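Sink station, dual arm unit, Grornitdale kitchen
Weekly check, August
Unit hours: 2667
Checked by: Xuelian Zheng

1. Emergency stop, both sides. OK. Tested with arms moving and with arms parked.

2. Left gripper hold. FAIL. Fault 692 came up 2 times during bowl rinsing. The fingers eased off and the bowl slid before the arm stopped. No breakage. Pads look worn on the inside face. Replace before the next full shift.

3. Right gripper hold. OK with sponge. Not tested with anything heavier.

4. Cables and straps. Needs attention. The hanging cable on the left arm sits too low for my liking when the arm tips a bowl over the basin. Re-tie higher up.
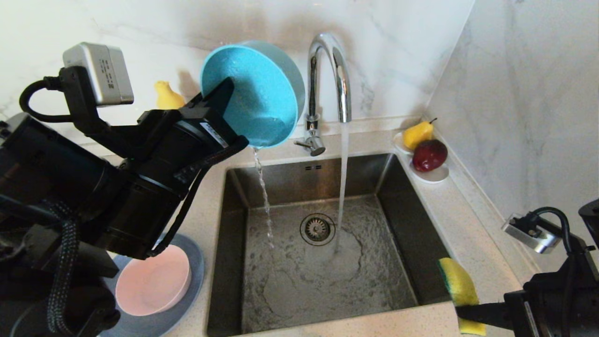

5. Splash protection. FAIL. Moisture found inside the left wrist cover. Dried and refitted, but the seal is flat on one side. McPhee to supply a new one from Zukomville.

6. Camera mounts. OK. Left one nipped up a quarter turn.

7. Counter and floor. Wet patch on the floor at the front, mopped. Mat still needed.

Left arm locked out at 4 pm until items 2 and 5 are done. Copy sent to Flirkusham.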